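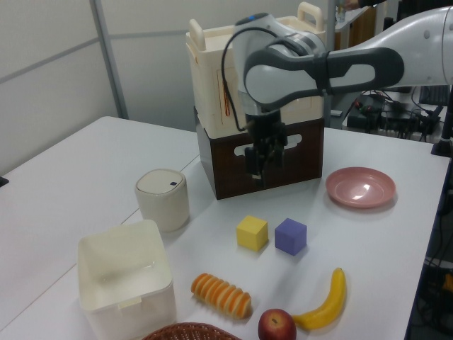 Prompt Payment for Small Growers, Phase 2
Progress report to the funder
Submitted 2020-12-05 by Fengying Dong, project lead, Zaltbridge

Summary

Since our last report we have moved the payment pilot out of the spreadsheet and into the Futness valley, where it has met actual growers, actual buyers and a spell of early frost. Deliveries are being logged at the dock. Most growers can now find out what they are owed without calling three people. Getting them paid on time is going more slowly, and a good part of this report is about why.

We have logged 2,174 deliveries this season. The median wait between delivery and payment for those deliveries was 70 days at the start of the season, against a contract term that says thirty. It has come down, and we are holding the new number for the final report, when the late-season invoices have cleared and we can stand behind it. We know you would like it sooner. So would we.

What we said we would do

For anyone on your side who has joined since the proposal: the grant pays for a delivery record that the grower and the buyer both sign, a small advance fund that growers can draw on while they wait for payment, and a set of fair payment terms that buyers agree to in writing. The growers in question mostly farm a few acres of beans, squash and greens. They sell to packers who sell to grocery chains, and the money comes back down that line at its own pace, having stopped to rest at every desk.

Delivery records

This is the part that has gone best. Every truckload that comes in now gets a ticket with the weight, the grade and the price per pound agreed on the day. Both sides sign it. The grower's copy goes home on paper and a second copy goes into Flanerex, the records tool we described in the proposal, which then sends the grower a text message.

We had planned to go without paper by midsummer. Growers told us, with some patience, that they had been promised things by text message before. The paper stays. It costs very little and it has already settled several arguments over grade, including one in which the buyer turned out to be right and the grower was decent about it.

Flanerex itself does what we need on most days. It does not like weights with a decimal point, and for two weeks in the fall it rejected any grower whose last name had a hyphen. We now keep a list of workarounds taped inside the cupboard door at the dock office. The list is longer than the manual.

Buyer terms

Lakatos, the largest packer in the valley, signed the payment terms in the spring. This was the headline of our last report, and we were pleased with ourselves. What we learned over the summer is that the person who signs terms and the person who releases payments work in different buildings and have, as far as we can tell, never had lunch. Invoices went in on time and then sat in a queue until the next monthly run, so a delivery made at the wrong end of the month lost four weeks before anyone had looked at it.

To its credit, Lakatos agreed to a mid-month payment run for growers in the pilot. It took six meetings. The first mid-month run went out late, the second went out on time, and the third went out on time with the wrong bank details for one grower, who shares a first and last name with his uncle. The uncle returned the money, minus what he said he was owed for a trailer. We have declined to get involved in the matter of the trailer.

Two smaller packers have read the terms and are thinking them over. One has been thinking since May. We would not count on either of them before the end of the grant and have taken them out of the targets table.

Advance fund

A grower with a signed ticket can draw up to $500 against it and repay when the buyer pays. There is a flat fee, printed on the form in large type, and no interest.

Take-up was slow at first. We had assumed growers would be short of cash in late summer, which is when our own planning calendar had the orange bar. They are short of cash in spring, when they buy seed and diesel, and by late summer they have already borrowed from a cousin or the feed store. A conversation of ten minutes with any of them before we wrote the proposal would have moved the orange bar. We had that conversation in August and have moved it now.

Those who did use the fund have repaid on time, with one exception. That grower lost most of a squash field to the frost and we have agreed on a new date. We ask that this be recorded as a rescheduled advance and kept out of the default line, since your reporting form has only the one box.

Grower meetings

We held four evening meetings in the Futness grange hall, most of them with the doors open and everyone in coats. The session on reading a contract drew the most people and ran an hour over. The session on the project's theory of change drew fewer, and we have retired it. 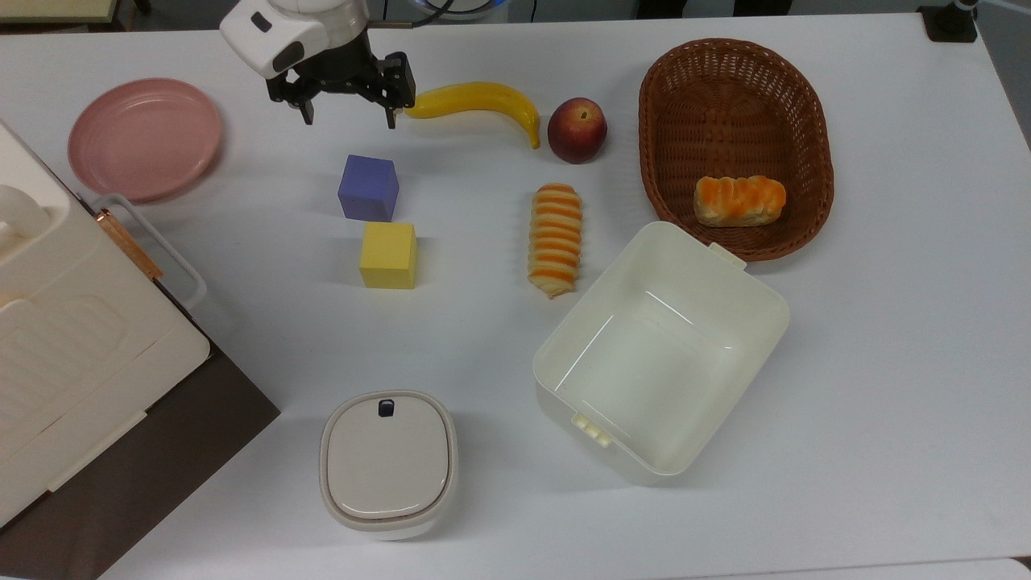 A banana and an apple beside a loaf in a wicker basket.

The main request from the meetings was for help with rejected loads. When a packer turns away a truck, the grower carries the whole loss and usually the fuel bill too, and the reason given is often one word. We had not budgeted for work on this. We have added a line to the ticket where the buyer must write the reason for a rejection in a full sentence, and this has had some effect already — it seems a few problems with grade look less serious once a person has to spell them out.

Growers also asked whether the records could be used when they apply for ordinary bank credit. We think so. We have shown a sample season record to one local lender, who was interested and asked for it in a format we do not yet produce.

Money

Spending is under budget for the period. Travel is well under, for reasons that will be familiar to everyone this year. Staff costs are on plan. Software is over, mostly because the Flanerex license is priced per user and we had not grasped that a grower who receives a text message is a user. We have since renegotiated and expect to finish the year slightly over on that line.

We would like to move part of the unspent travel money to two places: a part-time dock clerk for the spring, and a small top-up to the advance fund ahead of planting season. The request form is attached. It asks us to explain how the change supports the original goals, and we have done so twice, because the form has that question twice.

Risks

Lakatos is changing its accounting system in the new year. We have been told the mid-month run will survive the move. We have asked for this in writing.

The pilot leans on one dock supervisor who knows every grower by truck. She is training a second person, and the written procedures are now good enough that the office could get through a week without her. A month would be another matter.

Another bad spring frost would push growers to the advance fund all at once, which it is not yet big enough to meet.

Next period

Through the rest of December we will close out the late-season tickets and chase the remaining invoices. After that we plan to:

Open the advance fund earlier, in time for seed orders
Hire and train the dock clerk, if the budget change is approved
Report on rejected loads by reason, now that there are reasons
Produce the season record in the lender's format
Go back to the two smaller packers, one of them for the fifth time

The signed tickets for the season are boxed and available if your auditors would like to see them. The delivery data is attached as a separate file, with growers' names removed and hyphens restored.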